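In praise of the slow draft

I have been playing card games at a table for most of my life, and I would like to speak up for the slowest, fussiest, most argumentative way of playing them. I mean the two-player draft, face up, with every card on show and nobody in any hurry at all!

If you haven't tried it, the game we use is Skondlow, though most trading card games would do. You lay out six cards between you. One player takes a card, the other takes two, the first takes two more, and whatever is left goes in the bin pile. Then you lay out another six. You carry on until you each have enough to build a deck, and only then do you play a match. My friend Aurelio Gallardo calls the match "the paperwork", and I know what he means, though I've noticed he only says it when he loses.

What I love is that you can't hide. In a normal draft with a full table you pass your leftovers to the left and they become somebody else's secret. Face up, I know that you have the Nullier, and you know that I know, and every removal spell that comes out from then on is worth a bit more to both of us. I have spent whole minutes staring at a perfectly dull common creature because taking it would tell Aurelio I'd given up on green. I took it in the end. He'd guessed two rounds before.

People complain that it takes too long. It does take long – over an hour, sometimes, before anyone has shuffled a deck – and I think that is a lovely thing to do with an evening. A constructed match between two tuned decks can be settled by the opening hand, and then you shuffle up and do it again, and after a while you might as well be sorting post. Drafting asks you to make something from what turns up. My best deck this year had no plan until the last three piles, when a pair of Paredes cards came out together (they are hopeless apart) and I laughed so loudly that I gave the game away.
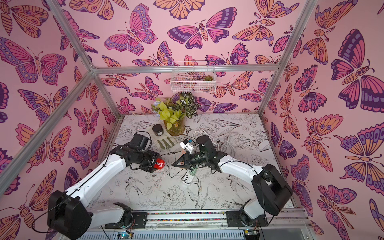
Butterflies on every wall, and two arms at the table.

The other complaint is about luck, and I have less patience with that one. Ignacio Segura, who taught me the format in May, keeps his cards in an old biscuit tin and never removes the bad ones. I used to think this was laziness. Now I think the bad cards are what make it work, as a pile with one good card in it is a much harder question than a pile with six. Do you take first and get the good one, or let it go and have two of the middling ones? I still get this wrong all the time.

I'd say the same to the shops. Londberg runs a drafting night with a clock on every pick, and I've been, and it was fun, but I came away with hardly a memory of any single choice. Let a couple of tables at the back go without the clock. Put the slow people there. I'll bring the tin if Ignacio will lend it.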